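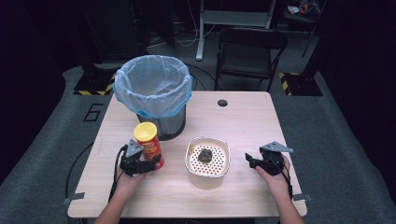

22/09/2026

By the magazine's off-road staff

The Jatoi round has always been hard on motorcycles. This year it was hard on the standings too. By the time the last riders came down off the ridge and back into Dakitstead, the rider who had led the enduro series since May had lost most of the cushion built up over the summer, and the factory Plotora team had a title fight on its hands that it did not have a week earlier.

The course was changed over the winter. The old loop ran out along the river, crossed it twice and came home on forest roads, and most teams treated it as a test of fuel and patience. The new one is 79 miles long and turns uphill almost as soon as it leaves town. It takes in the quarry, the long shale climb behind it, and a stretch of old logging track that had not been used for racing before. Riders walked parts of it beforehand and came back with different opinions. A few thought the climb would decide everything. Others were more worried about the logging track, where the ruts are deep and the roots run across the line at an angle.

The second group turned out to be right. The shale climb slowed everyone by much the same amount, and the order at the top was close to the order at the bottom. On the logging track it came apart. Two of the early starters went down in the same left-hander, and the bikes behind had to stop and find a way through the ferns. The series leader was one of those held up, then stalled on the restart and had trouble getting the engine to catch. Time kept going. At the next check the lead in the series had been cut to 3 points.

Plotora brought its new frame to the event for the first time on a full-length course. The team had used it at a short indoor meeting in the spring and put it away again when the steering head developed play. The version that raced at Jatoi has a thicker gusset and a slightly longer swingarm. It looked calm in a straight line and a little slow to change direction between trees. The riders on it finished second and sixth, and the mechanics went over both bikes in the paddock for most of the evening without finding a crack.

Fonska went the other way. The smaller team left its chassis alone and worked on suspension all summer, mainly the rear. Its bikes sat lower than most at the start, and on the climb they found grip where heavier machines were spinning. The win was the team's first since it moved up to the main class, and it came with a clean run through every timed section. The rider did not set the fastest time in any of them. Second here, third there, fourth on the grass test by the church, and no mistakes to make up for.

Entries were capped at 100, and 50 of those places went to club riders on a shortened loop that skipped the quarry. This was a new arrangement and it mostly worked. Club riders started after the main class and had their own fuel stop at the halfway barn. The trouble was at the finish, where the two loops joined on a narrow farm lane and faster riders came up behind slower ones with nowhere to pass. The organizers have said they will look at moving the junction back to the wide gate by the reservoir. That would add some distance to the club loop, which a good number of the club riders said they would be happy with.

Tires were the other talking point. The forecast had called for rain overnight and it never arrived, so anyone who had fitted a soft rear was left with it on dry, sharp stone. Several of those tires were missing knobs by the second fuel stop. The Fonska bikes ran a medium compound at both ends and finished with plenty of tread left. Plotora split its choice between its two riders, and the one on the harder tire was the one who finished second.

The series now moves to sand, where the current leader has usually been strong and where Fonska has never finished in the top five. The lower suspension setting that helped on the shale is likely to be a handicap in deep whoops, and the team plans to test a taller spring before then. Plotora has not said whether it will keep the new frame or go back to last year's. Both were loaded into the truck when it left Dakitstead.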